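Preparing the Floor: A Conversation with Kumiko Onishi on Automation at Kirnden

Posted February 18, 2020
Workplace and Skills Series

When Kirnden decided to bring robotic arms into its returns hall, the company's managers expected most of the questions to be about speed. Kumiko Onishi, who has led the sorting department for 13 years, says the first questions from her staff were of another kind. They wanted to know who would be responsible when the arm put something in the wrong place, and whose shift would be changed to make room for it.

"Those are fair questions, and we did not have good answers on the first day," Ms. Onishi said. "I asked for more time before anything was installed, and I was given it."

The returns hall handles household goods sent back by customers of several retailers. Items come in mixed cartons, seldom in their original packaging, and each must be taken out, identified, inspected and placed in the correct bin. The work is done standing. A member of the department may handle 200 items in a shift, and the lifting and turning is hard on the wrists and shoulders.

Under the plan agreed with staff representatives last November, three arms will take over the first step, in which items are lifted from a table and set apart from one another. Identification and inspection remain with the employees. The control software, known as Simevine, is supplied by Sipos, and the two companies have shared the cost of training.

Ms. Onishi was asked whether the division of tasks had been difficult to settle. She replied that the drawing of the line took longer than any other part of the discussions.

"Inspection is where the experience of our people counts," she said. "Someone who has done this for years picks up a lamp and knows from the weight that a part is missing. I did not want that judgment moved into a machine, and I did not want it treated as a small thing because it is hard to measure."

No positions have been removed under the plan. Three employees have been moved into a new role, that of cell operator, with a change in pay grade. One of them is Nanami Arai, who previously worked on the unpacking line and joined our conversation for its second half.

Ms. Arai described her new duties as a mixture of the familiar and the strange. She starts her shift by reading the overnight log, then meets with the Sipos engineers to go over the picks that failed. She is expected to say whether a given grasp would be acceptable on the floor.

"At first I thought they were being polite by asking me," Ms. Arai said. "Then I saw that they were changing things based on what I told them. I said that you do not take hold of a picture frame by the glass, and the next week it was handled differently."

Much of this work takes place in simulation, before a task is tried with real goods.
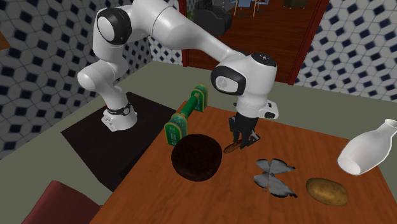
Variety is the main difficulty in a returns hall, and Ms. Onishi insisted that the simulated trials reflect it. Her department was asked to propose combinations of shapes that a person would handle in different ways. In one such trial, the arm holds a small brown object between its two black fingers, while the table also carries a potato, a flat gray butterfly shape and a white vase lying on its side. Ms. Onishi acknowledged that her staff do not sort potatoes. The value of the exercise, she said, is in having round, flat and hollow things on one surface, so that operators can discuss each of them before the real cartons arrive.

"The vase is the one my people talk about," she added. "They all have an opinion on where to hold a vase."

Training for the wider department is organized through Josska, an internal program open to every employee in the hall. Attendance takes place during paid hours. Ms. Onishi made this a condition of her support – she had seen earlier programs fail when staff were asked to study in their own time.

Not all concerns have been resolved. Ms. Arai noted that the cell operators spend more of the day seated and apart from their colleagues, and that she misses the talk on the line. Some employees remain uneasy about the logs and have asked who may read them. Ms. Onishi confirmed that the logs record the actions of the arm and that written rules on access are being prepared.

"I have told them I will not ask them to sign anything until those rules are in their hands," she said.

The first arm will be started on a single shift, with an operator present at all times. Staff will be able to stop it without asking a supervisor, and Ms. Onishi has asked that every stop be recorded without the name of the person who made it.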